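读书互助 > 推理与悬疑 > 系列作品

Gercombe系列该按出版顺序读还是按故事时间读？另外想问系列书的书评怎么写才不剧透

旧书页
发表于2019年11月2日

想请教读过Gercombe系列的朋友。

先说一下我的情况。我平时主要看单本的悬疑，很少碰长系列，嫌跟起来累。七月份去外地出差，在旅馆的书架上翻到一本《盐沼旧账》，封面很普通，晚上没事就看了，结果看到后半夜。后来才知道是系列里的第六本，前面还有五本，后面还有七本，一共13本，都是围绕Gercombe那个海边小镇和探长Atallah写的。

回来以后我就想从头补。问题是网上有两种排法。

一种是按出版顺序，第一本是《渡口的灯》，讲Atallah刚调到镇上的那个冬天。

另一种是按故事里的时间，把后来补写的前传《采石场》放在第一位，还把第九本《雨季证词》提到第三本前面，理由是那本有一大半在讲从前的旧案。我看到有人排了一张表，连短篇都插进去了，排得很细，但是没写为什么这样排。

我手里现在的书是：《盐沼旧账》（读完了）、《渡口的灯》（刚买，没拆）、《采石场》（图书馆借的，还有几天到期）。所以比较急的问题是，《采石场》能不能先看？如果先看会损失什么？

第二个问题是关于写书评。我有一个小博客，每本书写一篇，格式比较固定：书名、作者、版本、页数、从哪里得来的，然后是简介，最后是我的看法和评分。写单本没有问题，写系列就很为难。《盐沼旧账》开头第二章就提到某个老搭档已经不在了，这件事对看过前五本的人是旧闻，对没看过的人就是剧透。我的书评草稿里绕不开这个人，因为整本书的动机就在他身上。我改了几遍，越改越空，最后只剩下“气氛很好，人物立体”之类的话，自己都不想看。

还有一个小问题，顺便问了：Planent出的那一套和更早的旧译本差别大不大？我在二手书店看到旧译本，便宜很多，但是不全，只有4本。人名译法好像也不同。如果混着买，会不会看到一半对不上人？

谢谢各位。请尽量不要在回复里透露《渡口的灯》的凶手，我还没看。

补充：有人私信问我《盐沼旧账》的版本，是平装，Planent的，300页整。

Yara Yammine

这套书我从头到尾看过两遍，第一遍按出版顺序，第二遍按时间顺序，所以两种排法都可以说一下。

先回答最急的：《采石场》请先放一放，图书馆到期就还，以后再借。

原因在于它虽然故事发生得最早，却是写给已经认识Atallah的人看的。作者在前面几本里一直没有交代他为什么不肯走采石场那条路，每次开车都要绕，别的警员拿这件事开玩笑。读者跟着猜了好几本，到《采石场》才给答案。如果第一本就看答案，后面那些绕路的段落就成了普通的交代，一点意思都没有了。而且《采石场》的开头有两章几乎没有案子，只写他父亲和房东的关系，不熟悉人物的话会觉得很闷。我认识的人里，从这本入手的多半没有看下去。

《雨季证词》的情况不一样。它确实有一大半是旧案，按时间应该提前，但是剩下那部分是当下的线，里面Atallah已经升职，身边的人也换了一批。把它挪到第三本前面，等于提前知道谁走了谁留下。我第二遍这样读是因为已经知道结果，想看作者埋的线索，第一遍不建议。

所以我的建议很简单：第一遍按出版顺序。你已经看了第六本，没有关系，回去从《渡口的灯》开始，一直看到第五本，然后把第六本快速翻一遍再往下走。第六本里有几句话，看过前面之后意思会变，特别是码头上还钥匙那一段，我当时翻回去看了很久。

中间如果觉得疲劳，第四本可以看慢一点，也可以先停。那一本评价一直不高，案子拖得长，法庭的部分占了很多篇幅，镇上的人几乎没有出场。但不要跳过，第五本的嫌疑人是在那里第一次露面的。

短篇不用管顺序。短篇集里的故事大多是镇上别的人当主角，邮局的、修船的、旅馆的，Atallah只是路过。只有最后一篇和长篇有关系，放到第八本之后看就可以。

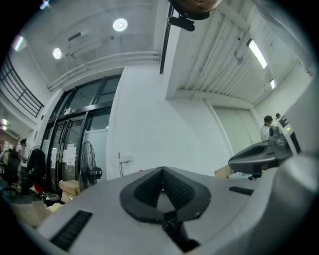 再说书评。我也写过一段时间，写到系列书的时候用的是下面的办法，你可以参考。

第一，文章开头用一句话说明读者需要看到哪里。比如“本文涉及前五本的结局”。有了这句话，后面就可以放心写。没看过的人自己会关掉，看过的人也不会嫌你吞吞吐吐。

第二，如果想照顾没看过的人，就把文章分成两段，上半段只谈这一本自身的东西，写法、节奏、地点、案子的类型，下半段再谈和前面的关联。中间空几行，写清楚从哪里开始有剧透。不要每段里都藏一点，那样两边的读者都不方便。

第三，简介不要自己重写。出版社的简介通常已经避开了前几本的结局，照它的范围写就比较安全。Planent这套的封底文字写得还算克制，只有第十本是例外，封底把第九本的结尾说了，买的时候别看封底。

关于那个老搭档，你其实可以只写“一个从前的同事”。《盐沼旧账》的动机是一笔没还的人情，人情欠给谁，在书评里不一定要点名。你可以写Atallah在这本书里做了几件不合规矩的事，以及你看的时候觉得他该不该做。我觉得这些比气氛和人物立体更有内容，读者看完也知道这本书在讲什么。

评分方面，我后来给系列书打两个分，一个是当作单本的分，一个是放在系列里的分。第四本我给的单本分很低，系列分中等。《盐沼旧账》两个都高。

译本的事我了解不多，我只有Planent的。让别人来说吧。

阿槐在看书

随便看，我就是从第十一本开始看的，也没觉得怎么样。案子都是一本一个，当本就破了，不看前面也懂。

前传我是第二本看的，挺好看的，比《渡口的灯》好看。《渡口的灯》头几章太慢，下雪写了好多页，差点弃了。

书评的话我不写，只在Wanex上记一下读完的日期和页数，打个星，完事。Wanex里面有系列功能，会自动给你排出顺序，不过它把短篇集算成了第七本，后面的编号就全错了一位，我提交过修改，还没改。你要用的话自己注意一下，看书名不要看编号。

半窗

补充译本的部分，两套我都有，对照着看过一些章节。

旧译本一共就出了那4本，是前四本，后面没有再出。所以你在二手书店看到的应该是全的，只是那套本身就停在那里。译者文字不错，比较老派，对话里俗语用得多，镇上老人说话很有味道。缺点是删节。第二本里有一章写教区选举，旧译本删掉了大半，案子不受影响，但是后来第七本又提到那次选举，只看旧译本的人会觉得突然。第四本的法庭部分也有压缩，有人反而因此觉得旧译本的第四本更好看，我不反对。

人名确实不同。Atallah在旧译本里用的是音译，而且前后两本用字都不一样，Planent那套直接保留原文，所以你一眼能看出来。麻烦的是配角。房东太太在旧译本里按姓来称呼，在新译本里大家都叫她的名字，我第一次换版本的时候以为是两个人，看了半本才反应过来。警局里的两个年轻警员也有类似的问题。

如果要混着买，我的做法是在书后面的空白页写一张对照，左边旧译名，右边新译名，看到一个加一个。不用一次列全，列到第四本结束，常出现的那些人就都有了。

地名没有大问题。Gercombe在两套里都没有翻译。码头、教堂、采石场这些都能对上，只有酒馆的名字不同，旧译本意译，新译本音译，酒馆只有一家，不会弄混。

价格上说，如果二手的品相可以，前四本买旧译本，第五本开始买Planent，是最省的。不过你已经买了新版的《渡口的灯》，那旧译本第一本就不必买了，看店里肯不肯拆开卖。我买的时候老板不肯拆，我问他能不能留48小时，回家想了想，还是整套拿了。纸已经发黄，书脊有一本裂了，用胶粘过，不影响看。

要注意旧译本没有页边的章节标题，目录也很简单，只有章数。写书评要引用的话，最好注明版本，不然别人按页码是找不到的。我以前在博客上引过旧译本第三本的一句话，有人留言说书里根本没有这句，查了半天，是新译本把那句改得完全不同了。你的格式里本来就有版本这一项，保留着就行。

顺序上我同意Yara Yammine的意见，按出版顺序。只有一点不同，我觉得《雨季证词》看完之后可以马上接《采石场》，不必等到全部看完。两本的旧案是同一年的，隔得太久容易忘掉细节，证人的名字又多。《采石场》出版的时候已经排在第十二本，中间隔了两本，这两本和旧案没有牵连，往后挪一下没有损失。

至于楼上说从第十一本开始也行，案子确实看得懂。不过第十一本里犯人是谁，熟悉镇上人的读者会难受很久，没看过前面的人大概没什么感觉。

旧书页

谢谢三位，都看了。

《采石场》我昨天已经还了，只翻了第一页，没有往下看。今晚开始看《渡口的灯》。

书评按Yara Yammine说的重写了一遍，分成上下两段，上半段写了案子的类型和Atallah做的那几件不合规矩的事，老搭档改成“从前的同事”，读起来顺多了。下半段等我看完前五本再补，到时候可能整个想法都会变。

旧译本打算去问问能不能只买第二到第四本。半窗，想再问一句，旧译本第三本的那句话是哪一句？如果涉及凶手就先不要说，等我看到那里再来问。

半窗

不涉及凶手，是第三本最后一章房东太太在楼梯上说的话。你看到楼梯就知道了，两个版本放在一起比一下，我还是喜欢旧的。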